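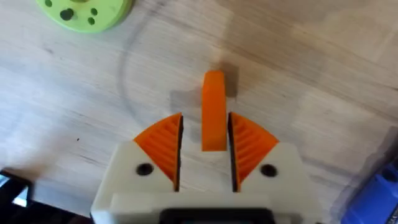 So I finally made it to the Worbridge open day, after two years of meaning to go and then finding out it was the week before. I went mostly for the old paper mill (I'm a sucker for anything with a waterwheel) and got there at 10 in the morning, which meant a decent parking spot and a cinnamon roll still warm from the Qudah bakery stand. Get two! I didn't, and by noon they were gone.

The mill tour is 3 dollars and worth every penny. You go up a very steep staircase to the drying loft, where they used to hang 3000 sheets at a time, and our guide let us feel the difference between rag paper and the wood pulp kind. The rag stuff is almost like cloth.

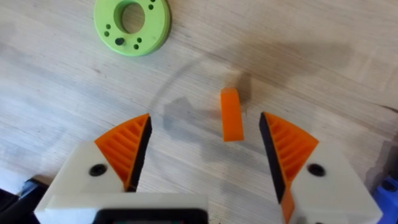

After that I wandered down to the river for the Zundcombe brass band, who played way too loud and were great. Lunch was a pulled pork sandwich, eaten standing up. The line for the steam launch had 70 people in it, so I skipped that and bought a stack of handmade envelopes instead. Next time I'm bringing a hat and doing the boat first.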